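Tenadell Kitchen Share: Frequently Asked Questions

Joining

Who can join?

Anyone over 18 who lives in Tenadell or within a short bus ride of it. You will need one proof of address, such as a council tax bill or a bank statement. We do not ask about income and we do not run credit checks.

How much does it cost?

Membership is £12 a year. That covers one household, however many people are in it. Small items are then free to borrow. Larger items, such as the jam pans, the tea urn and the bread mixer, carry a small charge which is shown next to each item in the catalogue.

Can I try it before I join?

Yes. Come in during opening hours and ask for a guest loan. You can take one small item for a week and pay nothing. If you join when you bring it back, your year starts from that day.

Do you offer gift memberships?

Yes, at the same price. They come as a printed card and can be started at any time. People often buy them for students moving into their first shared house.

Borrowing

How many things can I borrow at once?

Up to 12 items per household. A set counts as one item, so a box of party plates or a nest of mixing bowls uses up only one of your places.

How long can I keep them?

The usual loan is 2 weeks. You can renew once online if no one else has reserved the item. Cake tins in number and letter shapes are lent for one week only, as they are booked heavily and people tend to need them for a fixed date.

What sort of things do you have?

The catalogue has 300 entries at present and changes a little each month. It covers pans, baking tins, preserving equipment, serving dishes, picnic ware, small electrical goods and a children's section. The most borrowed items are the pasta machine, the large fish kettle and the folding gazebo, which is not a kitchen item but was given to us with a lot of picnic things and has stayed. 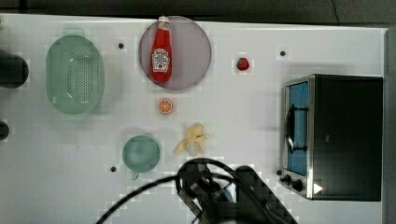
Can I reserve something in advance?

Yes, up to three months ahead. Log in, find the item and pick your collection date. We hold it at the desk until closing time on that day. If you are running late, ring or email and we will keep it for one more day. After that it goes to the next person on the list.

Christmas roasting tins can be reserved from September. They usually go by the end of October.

Do you deliver?

No. We are sorry about this, as we know the heavier items are awkward on the bus. You can send someone else to collect for you if they bring your membership card. There is a loading bay behind the building on Dogar Street where you can stop for ten minutes.

Cleaning and hygiene

Do I have to wash things before I bring them back?

Yes. Please wash, rinse and dry everything properly. Wooden spoons and boards should be wiped and left to air dry overnight before you pack them. Anything that comes back dirty will be cleaned by us and a £2 charge goes on your account.

Can I put items in the dishwasher?

Check the tag. A blue tag means yes, a red tag means hand wash only. If the tag has come off, wash by hand. Thin plastic can warp in a hot cycle even on the top rack, and cast iron should never go in at all.

How should I clean the cast iron?

Hot water and a stiff brush. A small drop of washing-up liquid does no harm. Dry it on a low heat, then rub in a very thin film of oil while it is still warm. Please do not leave it to soak.

I have a serious food allergy. Is it safe for me to borrow?

We cannot promise that any item is free from traces of nuts, gluten, milk or anything else. Smooth metal and glass are easier to clean fully than wood, scratched plastic or non-stick coatings. We keep a gluten-free shelf with its own colanders, boards and toaster, and those go out only to members who have asked to be on the list. Even so, we depend on other borrowers following the rules, and you should decide with that in mind.

Damage and loss

What happens if I break something?

Tell us. Ordinary wear is expected and we do not charge for it. If something is broken beyond repair, we ask for a share of the cost of a second-hand replacement, never the price of a new one. The amount is shown in the catalogue before you borrow, so it should not come as a surprise.

Please do not try to mend electrical items yourself. Switch off, unplug, and bring the item back as it is.

A part was missing when I got home. Will I be blamed?

Let us know by the end of the next day and you will not be charged. Food processors and mincers have a parts card in the box. It is worth checking the contents against the card at the desk before you leave.

What if I bring something back late?

You get three days' grace. After that it is 50p a day for each item, up to a limit of £5. You cannot borrow anything else until the late item is back. If you are ill or away from home in an emergency, send us a message and we will stop the charge.

Giving us things

Do you take donations?

Yes, with some limits. We are always short of large lidded pans, loaf tins, good kitchen scales and undamaged serving platters. We cannot take sharp knives, chip pans, pressure cookers without a manual, scratched non-stick pans, or anything electrical with a damaged flex.

Please email a photo first if you have more than one bag. Our storeroom is small — we have had to turn people away at the door, and we would like to save you the trip.

What happens to things you cannot use?

Some go to Panach, the furniture and household charity on the ring road. They collect from us once a month and pass goods on to people setting up home. Broken metal goes for scrap. We do not sell donations.

Do you want plastic items?

Only if they are sturdy and clean. We have plenty of picnic cups and do not need more until at least March. Colanders, measuring jugs and storage boxes with lids that fit are still useful.

Your account

How do I log in to the catalogue?

We use a booking system called Vano. When you join, it sends you an email with a link to set your password. If the email does not arrive within an hour, look in your junk folder, then ask us to send it again. You do not have to use it — all bookings can be made by phone or at the desk.

Can two people in the same house share one login?

Yes. The second person can have their own card too, free of charge. Both cards use the same borrowing allowance.

How do I cancel?

Email or call in. Return anything you have on loan and pay any late charges. We refund unused months if you are moving out of the area, but not otherwise. Your details are deleted from the system once the account is closed.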